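Sandara Edge Riis at the Death

RIIS, Thursday, August 27, 2020 — Sandara beat Prarside by two points on Thursday night, which is one way to end a 270-day wait for a win on the road.

Apolinar Chávez hit the last shot with the clock nearly gone. He says he called the bank. His teammates remember it differently.

Prarside led for most of the night, and Dalal Mahasneh was the best player on the floor by a distance. She fouled out late and watched the finish through a towel.

"We defended well in patches," said Sandara coach Hildegard Baumgart. "I would like bigger patches."

The crowd of 2972 was a season high for the mixed league, helped along by 500 free tickets and a DJ who was asked twice to turn it down.

The teams meet again in January.

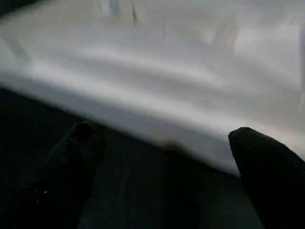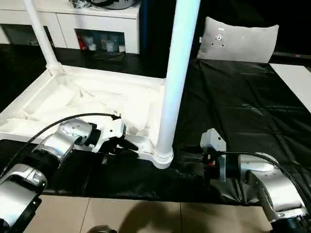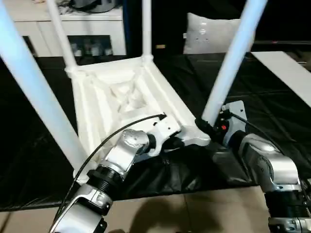
White sheet material in the first two pictures; upturned white stool or small table in the third.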